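Two weeks with the Elteder kit

Sep 9, 2024

I ordered the two-arm Elteder kit from Brukthorpe in July. Setup took 2 days, mostly cabling. The grippers come assembled, but check the screws on the fingers before you power up. Two of mine needed tightening.
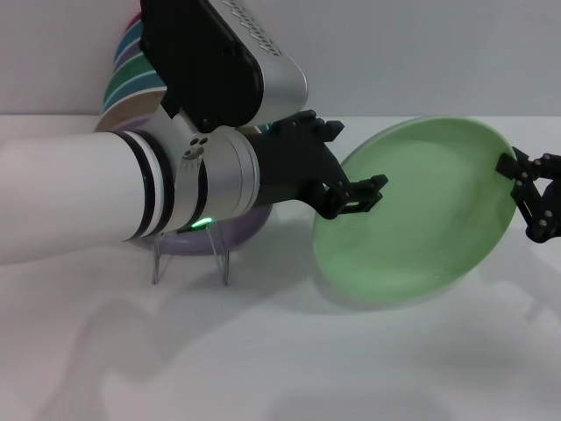

Both grippers on the green plate, rack behind the left arm.

I ran the plate handoff 40 times and got 30 clean ones. Most of the misses were my fault for setting the grip too light. The manual is thin on that part. Support answered in a day. I'm keeping it.

14 shares | 2 comments

Related posts
Dostia gripper pads, first look
Urquijo table mounts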